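Pouring lessons: an afternoon on the phone with Lakshmi Arumugam

2020-09-11

I'd been bugging Lakshmi Arumugam for a chat ever since Nandbridge started taking orders for its Nistar two-arm kit back in August, and last week she finally had a free hour. She runs the product side there, which at a company that size also means she answers half the support mail. She was eating lunch when she picked up. I told her to keep eating.

For anyone who hasn't been following: Nistar is a pair of arms with grippers, a controller, and a piece of software called Thomas that you use to teach the arms a job and then run it. (I asked about the name. "It was a placeholder and then it got printed on things," she said.) The whole bundle is $2395, you supply the table, and it's aimed at small labs, schools and people like me who've got a garage and poor impulse control.

I wanted to start with the pouring task, because it's the one on the front of their brochure and the one my readers keep asking about. Why pouring? Why not stacking blocks like everybody else?

"Because we'd all seen the blocks," Lakshmi said. "You put a block down a little crooked and it's still a block on a block. With a pour you find out right away if your wrist angle is bad. You find out on your shoes."

The setup is about as plain as it gets, a cup and an open bottle on a white table. One arm takes the bottle. The other is there for the cup if you want it, and she says a lot of buyers start by leaving that second arm parked and only bring it in once the first one behaves.

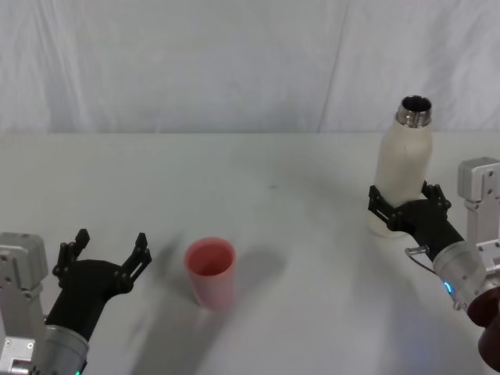

Zistberg, a longtime commenter on this site, had written in before the call to say that two arms is overkill for a drink of water and that the money would be better spent on one arm with a stronger wrist. I read that out to her, word for word, and she laughed pretty hard.

"I mean, sure! For water, fine," she said. "But then you want to unscrew something, or hold a bag open, and you've got one arm and you're building a clamp. I've built that clamp. I don't want to sell people the clamp."

She did give him half a point on the wrist. The first version they shipped to testers would sag a little when you tipped something heavy, and the fix was partly mechanical and partly in how Thomas plans the move. Owners of the early units can get the updated part for $224, which I grumbled about a bit on behalf of everyone who bought early. She said they'd gone back and forth on the price and that she's heard the grumbling from closer up than mine.

We got into the teaching part next, and this is where I had the most questions. You guide the arms through the job yourself, over and over, and Thomas learns from the runs you keep. How many runs does a person need to sit through before it pours decently?

"For one cup and one bottle that don't move much, you can get something you'd show a friend in an evening," she said. "For cups all over the table, it's more. Our own pouring set has 2252 runs in it, and you get that with the kit, so you're not starting from nothing." Then she backed up a little and said she'd tell most people to plan on about 1000 of their own if they want to use their own dishes and not be nervous. I said that sounded like a lot of evenings. She said it goes faster with the radio on.

I asked what people get wrong. Lighting, first. Shiny things near the table, second. (Her advice there is to hang up a bedsheet before you write to support, and she says that takes care of a surprising share of the mail.) And tipping too fast at the start, because that's how we all do it at home without thinking.

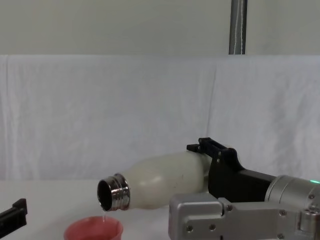
Nistar at work on the pouring task, with the right arm tipping the bottle over the cup.

I also asked the boring question, which is how loud it is. Quieter than her blender, louder than her fridge. And the cups? The grippers open wide enough for a normal tumbler, but she wouldn't hand them a wine glass yet, and she wouldn't put hot coffee anywhere near a kit you've just unpacked.

What's next is a folding task, towels first, which she's excited about and also a little tired of. "I've folded so many towels this summer," she said. "My own towels at home are in a heap."

Nandbridge is lending me a kit next month, so I'll have my own spills to report. If there's something you'd like me to try with it, put it in the comments, and yes, Zistberg, I'll do one run with a single arm just for you.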